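PRESS RELEASE
For immediate release

Lemons, ice and a good long table: Briem opens bookings for its autumn drinks-making evenings

Briem is very pleased to announce that its drinks-making evenings are coming back in October, this time at the Plullico building, with a brand new menu of cold drinks that anybody can learn to make and (we hope) will want to go on making at home long after the clocks have changed.

Those of you who came along last winter will remember that things were rather cosy. We had a borrowed counter, one sink between the lot of us and a queue for the ice that went out of the door. It was tremendous fun, and the letters and messages we had afterwards were lovely to read, but a good many of them said the same thing, which was that people would have liked a bit more elbow room and a bit more time with the fruit. We have taken that to heart. The autumn evenings have been planned from the table upwards, and the table has been given more thought than you might suppose a table could need.

The idea is a simple one. Everything that goes into a drink has its own spot, and you work your way between them. Fruit and chopping board are kept together, the ice is in a bowl with the scoop out on the table, and the glass you are filling stands on a tray of its own so that any drips have somewhere to go. Strips of blue tape mark the table into big squares, and we have found that it helps beginners no end to be told that the scoop goes back in its square when they have finished with it. Old hands may grumble at first. They did at our try-out evening, and by the second drink they were putting the scoop back with everybody else.

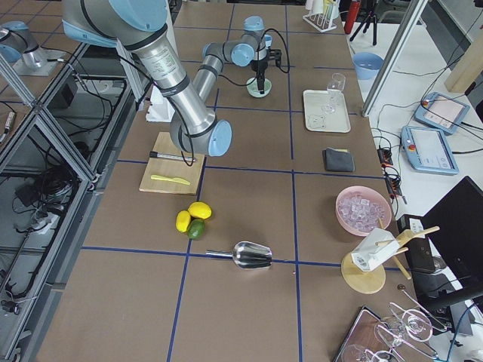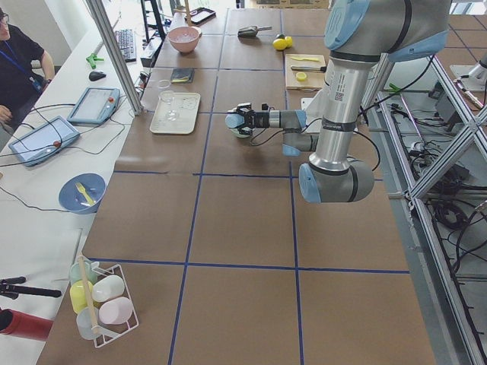
The Briem drinks table, with lemons, chopping board, metal scoop, pink bowl and a stemmed glass on its tray.

Each evening lasts from 6.30pm until 9pm and starts with a cold drink, as seems only right. After that we go straight on to citrus. It would be easy to rush this part, and we did rush it last year, so this time the whole of the first half hour is given over to choosing, cutting and squeezing. You will learn how to pick out a lemon that feels heavy for its size, how to cut a slice that will sit on the rim of a glass without toppling in, and why it is worth rolling the fruit under your palm before you put a knife anywhere near it. We use limes as well as lemons, and in the later sessions there will be oranges too if the greengrocer is kind to us.

Then comes the ice, which deserves more respect than it generally gets. A glass with plenty of ice in it stays colder and goes watery more slowly than a glass with two sad little cubes at the top, and yet most of us are mean with it at home. We are not mean with it at Briem! There will be plenty, and you will be shown how to scoop it properly and tip it in gently down the side, so that a thin glass doesn't take a knock.

The second half is for putting it all together. The menu has been drawn up with our friends at Prultomis, who supply the cordials and syrups, and it includes a sharp lemon and thyme cooler, a lime and ginger long drink, and a pink grapefruit spritz that was the runaway favourite when we tried everything out in the summer. All of the drinks on the main menu are made without alcohol. We decided on this early on and are very happy with it - it means that people who are driving can join in with everything, and so can families with older children. There is a short list of additions for grown-ups who would like one, payable on the night.

You needn't bring anything with you. Aprons, glasses, fruit and tools are all provided, and there is a printed recipe sheet to take home, with room at the bottom for your own notes. Long sleeves are best avoided, as lemon juice has a way of travelling up them. If you have an allergy, or need a seat at the table, please put it on the booking form and we will sort it out before you arrive. The Plullico building is step-free from the street, and the main room is on the ground floor, just past the coat rail.

There are 222 places across the whole season, and 105 of them have already gone to people on our mailing list, so we would gently suggest not leaving it too long. Group bookings are welcome, and we can set aside a full evening for a works outing or a birthday, provided we have a few weeks' warning. Gift vouchers are on sale as well and can be used at any evening until the end of March.

A word, too, about what is left over. At the end of every session the squeezed halves and the peel are collected and passed to the Camero kitchen garden for the compost heaps, and any uncut fruit goes home with whoever would like it. Last winter this led to a fair amount of marmalade, two jars of which found their way back to us and were eaten very quickly indeed.

Bookings are open now at the Briem front desk and through the bookings page on our website. Doors open at 6.15pm for each session, and we do ask that people try to be there for the start, as the citrus half hour is hard to catch up on.

ENDS

Notes for editors

Briem runs friendly, practical evening classes in food and drink for beginners of all ages. The drinks-making evenings are held at the Plullico building, with cordials and syrups from Prultomis.

Members of the press are welcome to join an evening as our guests. Please get in touch with the Briem press desk beforehand so that we can keep a place and an apron for you.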